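Zoila Flores
July 2021

OK so the old Dell tower finally got its side panel off and I am going to tell you all way too much about it. Thread!

Background for new people: our office in Jeltville upgraded everything back in April and the old desktops were headed for the Fovgate recycling pickup. I asked if I could have one. They said take it, please, you're saving us the carrying.

I've put together exactly one computer in my life and a friend did most of it (hi Saeed). So mostly I want to learn where everything goes by taking it all out and putting it back in. The goal is a working machine at the end. Any machine. It can be slow.

First thing: lay the tower on its side. Sounds obvious, but I have tried to work on one standing up and I dropped a screw down behind the board and heard it rattle for a year. Flat on its side, the whole board faces up at you and things stay where you put them.

Second thing: unplug it, then hold the power button down for a few seconds. Third thing: touch bare metal on the case before you touch anything green. I do this so often now that I look like I'm petting it.

I will say for these office machines, they come apart nicely. Big levers and latches all over the place. My last one had a side panel that needed a screwdriver, a butter knife and some language.

The processor is the part that scares everyone, me included. You push the little lever down and out, swing it up, lift the metal frame, and then the chip is just sitting there with nothing holding it. Straight up by the edges. No sliding, no wiggling, and if you feel like it's fighting you, stop and check the lever again.

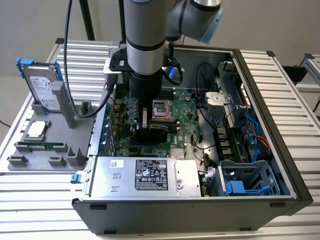 And then you leave the socket alone!! On this kind the pins are down in the socket and they bend if you so much as look at them funny. Saeed bent two on his brother's computer and spent a whole evening with a sewing needle and a magnifying glass. It did boot after that, but he says he aged.

Also, the heatsink. If yours has been on there for years, run the computer for a few minutes before you shut it down and unplug it. The old paste softens up and you can twist the heatsink gently to break it free. Pull on it cold and you might take the processor right along with it. (Yes, that was me. Last time. We don't talk about it.)

Clean off the old paste with rubbing alcohol and a coffee filter. Coffee filters don't shed fuzz the way paper towels do. I learned that from a lady at the Riquelme swap meet who sold me a bag of case screws and then talked to me for half an hour, and I loved every minute of it.

Memory is the fun part, after all that. Press the clips, the stick pops up, done. Most satisfying click in the whole computer. Write down which slot each one came from, or take a picture, because some boards are fussy about it and will beep at you.

Now, where do you put the parts? I used to use a dinner plate. Then I used an egg carton, which is honestly great for screws and useless for everything else. A tray with dividers is so much better. Each part gets its own spot, nothing slides into anything, and you can tell at a glance what still has to go back in.
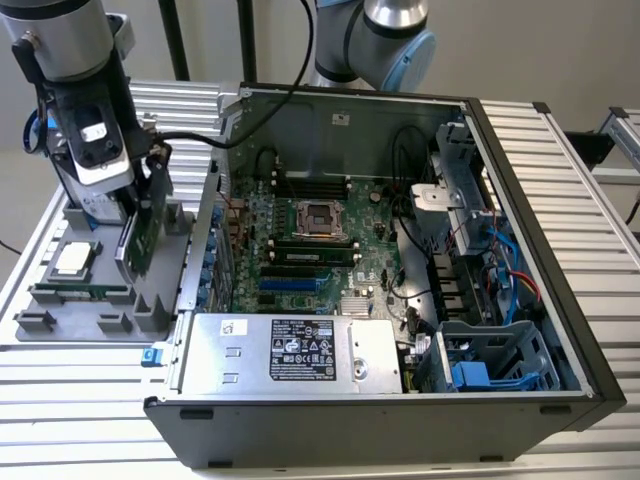
Processor and a stick of memory in the gray tray, with another stick still in the board.

Hold expansion cards by the edges, too. Keep your fingers off the gold contacts. If you've already grabbed them, wipe with a bit of alcohol, let it dry, and forgive yourself.

Somebody in the replies is going to ask why I don't just buy something newer. The cheapest one I'd want at Liltitz was 200 dollars and it came with less to play with. Plus I like knowing what's in the box. My printer is a mystery to me and I resent it daily.

Putting it back together, I go processor first, then paste and heatsink, then memory, then cards. The processor has a tiny triangle on one corner that matches a mark at the socket. Line those up, set it down, let go. Gravity does it. The lever takes more force going back than you'd expect and it makes a creaky noise that is apparently fine.

Graphics card last, because it's the big one and it gets in the way of everything. Press evenly along the top until it's all the way down and the little latch catches. A card that's halfway in looks very nearly the same as a card that's all the way in, and you'll spend an hour blaming the monitor.

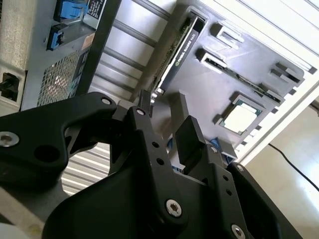
How much paste goes on the processor?
A dot the size of a small pea, right in the middle, then let the heatsink spread it when you screw it down. Tighten the screws a little at a time, corner to opposite corner.

Next up is the drive, plus a fan that I want to clean before I trust it. I have 4 old hard drives in a shoebox and no memory of what's on any of them, so that should be a fun evening.

If you've got a spare SATA cable you don't love anymore, my messages are open. Will trade for tomatoes.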